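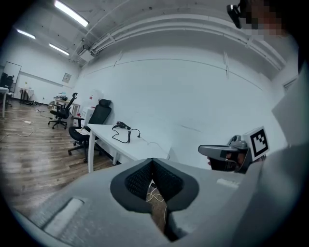
A strip light, or fluorescent fixture if you want to be proper, is the long glowing thing you find on the ceiling of pretty much every workroom, hall and classroom. I've been fond of them for years (yes, really!) and I keep adding to this entry whenever I learn something.

The glow starts with a little mercury vapor inside the tube. Current runs through it, the vapor gives off ultraviolet, and a powder coating on the inside of the glass turns that into light we can see. Older fixtures need a starter, a small can that twists into the side, and that's where you get the flickering when you hit the switch. The ballast keeps the current in check and is also what hums.

Big plain rooms suit them best, I think, with white walls and a high white ceiling to bounce the light around. My friend Waqas Rizvi hung two in his shop in Skalness and swears he'll never go back to bulbs. Old tubes shouldn't go in the trash, by the way – take them to a recycling drop-off!

Related entries
Ballast
Ceiling beam
Conduit
Starter switch
Wall panel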